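Speaker notes, E. Ortuño, Stostinmont office supply session

## Desk trays

Welcome the attendees and introduce the subject: small storage at shared desks. State that almost 80 desks are included in the review.

Allow 5 minutes for the tray itself. Note the raised metal rim and the long white compartments, set side by side, with rounded ends.

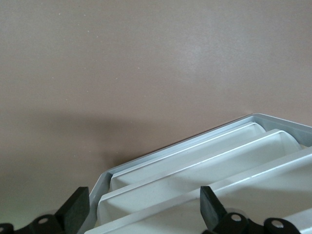 ## Placement

- Staff should keep one tray per desk.
- Surfaces are to be dusted before trays are set down.
- Refer requests for additional trays to Lornemport.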